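**Records Retention and Storage Forum › Facilities and Moves › Weekend relocation of a branch archive: rules on transit bins**

---

**mernosach_records** wrote:

The Mernosach branch office will vacate its basement storage in January, and all paper holdings are to be transferred to the Lultico building. The holdings amount to almost 1000 folders, the majority of them personnel and lease files. Our current procedure requires that folders travel in sealed cardboard cartons, each with a printed contents list taped to the lid.

The moving contractor has proposed reusable open bins instead. I would appreciate the views of members who have conducted a similar transfer, in particular on the following points:

- whether open bins are acceptable for confidential files during a short road journey
- whether contents lists should be kept inside the bin or held separately
- who should sign for each bin on arrival

---

**lease_desk** wrote:

Our department moved two years ago under comparable conditions. Cartons were used throughout, and I would recommend them again. A sealed carton shows plainly whether it has been opened. An open bin offers no such assurance, and personnel files should not be carried in one under any circumstances.

Contents lists were prepared in two copies. One was placed inside the carton and the other remained with the sending office until the receiving office had confirmed every line. Signatures were taken at the loading dock.

---

**skaser_admin** wrote:

I must respectfully disagree with the previous reply. At Skaser we abandoned cartons after the second of our moves. The bottoms gave way under the weight of lease files, and the tape damaged a number of labels. Lidded plastic bins with numbered ties provide the same evidence of tampering and may be stacked higher.

The question should be put differently: is the contractor offering bins without lids, or bins whose lids are supplied on request? Most firms hold both. The original post does not say.

---

**mernosach_records** wrote:

The quotation refers only to "open bins." I have written to the contractor and will report the answer.

---

**lease_desk** wrote:

Numbered ties are an improvement on nothing, I accept. They depend, however, on a person at the other end checking each number against the list, and at four o'clock on a Thursday that check is the first thing to be dropped. Torn tape requires no list.

---

**butkiene_annex** wrote:

The Butkienė annex received a transfer last spring, and I can comment from the receiving side. The type of container mattered less to us than the order in which containers came off the truck. Eleven shelving bays had been assigned by file series, but the truck had been loaded by room. Staff spent most of the following week carrying folders between bays.

I would ask the sending office to mark each container with its destination bay in large print on the short side. A mark on the lid is useless once containers have been stacked.

As to depth, a shallow bin is preferable to a deep one. Hanging folders slump in a deep bin that is only partly filled, and the tabs bend.
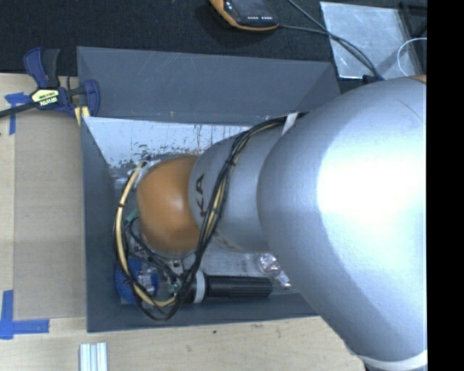
Signatures should be taken at the shelf and not at the dock. A receipt signed at the dock confirms that a container arrived. It does not confirm what was in it.

---

**lease_desk** wrote:

With respect, a signature at the shelf leaves a gap between the truck and the bay during which no one is responsible. Our policy requires a signature at the point of handover. A second signature at the shelf may be added, but it should not replace the first.

---

**skaser_admin** wrote:

On that point I agree with lease_desk. Two signatures, dock and shelf, and the sheet remains with the container between them.

---

**mernosach_records** wrote:

The contractor has replied. Lids are available at a small additional charge per bin – ties are not included and must be purchased separately. I have requested a revised quotation for lidded bins for the lease files. Personnel files will travel in cartons as before.

The suggestion regarding bay numbers on the short side has been adopted, and the loading plan will be redrawn by series. I would still welcome advice on the oversized plans, which fit neither the cartons nor the bins.

---

**butkiene_annex** wrote:

Ours traveled flat between two boards, tied with cotton tape. Please do not allow the contractor to roll them. If tubes cannot be avoided, ask for the widest available.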